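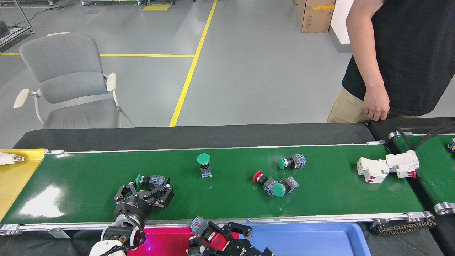
Red and green buttons when you cannot see red and green

hoshino_lane
I have red-green color blindness, the stronger kind. I work in a small shop that builds control boxes, and until this spring I only did the wiring inside. Now I also mount the buttons on the cover. The drawing says "green start, red stop" and for me the two caps are almost the same brown. In good daylight I can guess. At 19:00 under the lamps I cannot.

I told my supervisor and he was kind, but his advice was to ask a colleague each time. I do not want to ask a colleague each time for the rest of my working life. How do you manage it?

tapwater
Tape on the bins! Same job, same eyes, and I have been doing it like this for years. Big letter R, big letter G, and I never take from a bin without reading it first.

hoshino_lane
Thank you. The bins are a good idea, but my trouble begins when the parts are already out of the bin and mixed. All the caps have the same round shape, so my fingers also do not help me.
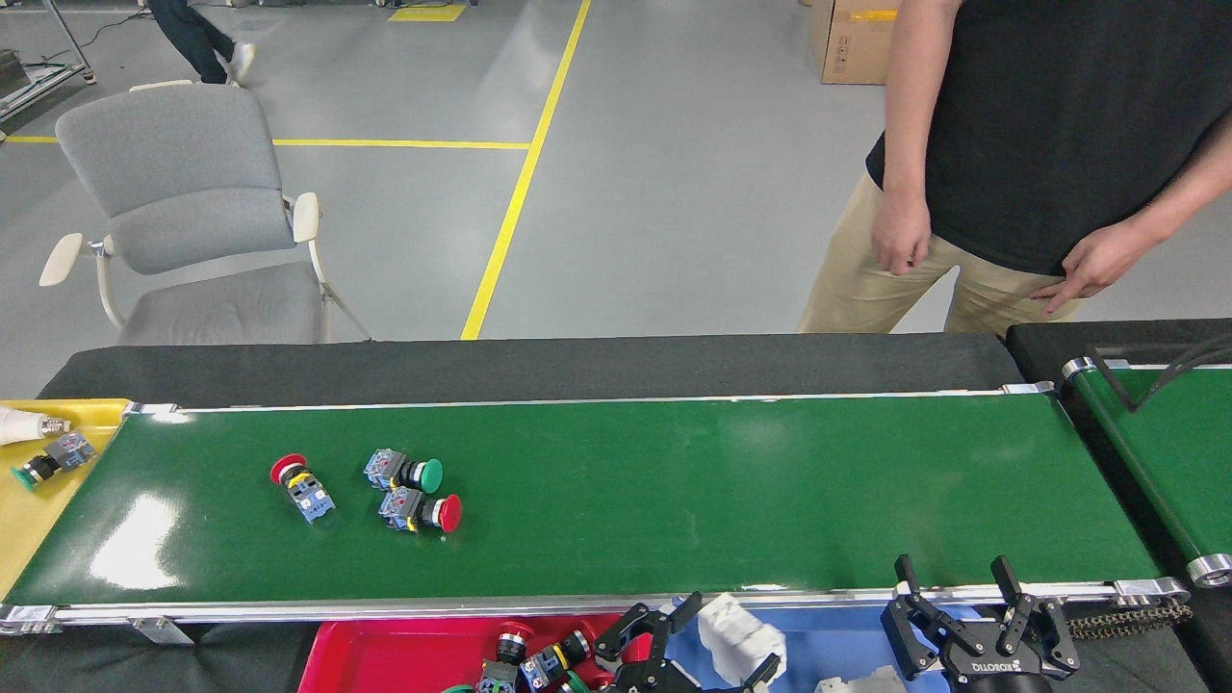 I have tried the glasses from Firnum. They make the red a little more strong, but after one hour I have a headache and everything white becomes pink. I returned them. Maybe other people have better luck.

Mirelle_K
I am sorry the glasses were bad for you. My brother wears them and is happy, so I would not say they are useless. It depends much on which type of color blindness you have. Did you make a real test with an eye doctor, or only the one on the internet?

hoshino_lane
A real one, with Dr. Hiyori Fujimoto. She explained that my type gets little help from a filter. She suggested a phone app which says the name of the color aloud. It works well on paint and on shirts. With shiny plastic it sometimes says "orange" or "gray", and it depends on how I hold the phone.

oldrelay
I will say something less popular. If the cover has a red stop on it, somebody with normal color vision should check it before it leaves the shop. This is not against you. A wrong stop button can hurt a person.

tapwater
@oldrelay everybody's work should be checked, then. I have seen people with perfect eyes mount the green one in the stop position because they were thinking of lunch.

oldrelay
I agree with this completely. Check all of them. I only say do not depend on an app.

Mirelle_K
What about the part number? Many suppliers use a different last digit for each color. If the caps come in small bags, you could open one bag, mount, and only then open the next one. 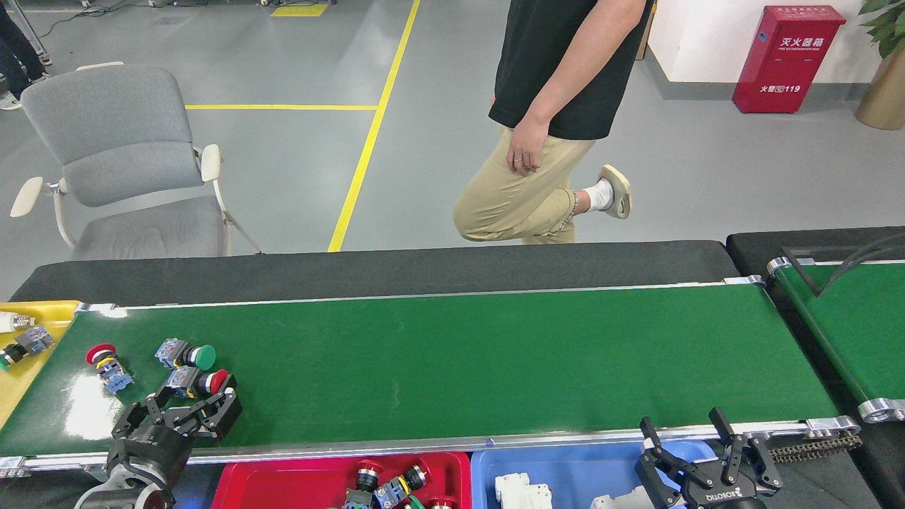 tapwater, I like the idea from Mirelle_K better than my tape. We also asked our supplier to print the letter on the bag and they agreed, but only for orders over 100 pieces.

hoshino_lane
We order 2000 at once, so this could be possible for us. I will ask about the printed bags. For now I will open one bag at a time, and I will ask that all covers get a second check, mine and the others.

One more thing, does anyone use a red filter sheet over a small lamp? I read that under red light the green cap should look much darker than the red one.

oldrelay
It does. I used one for reading wire colors in an old cabinet. Cheap, and no headache. But try it first with parts you already know.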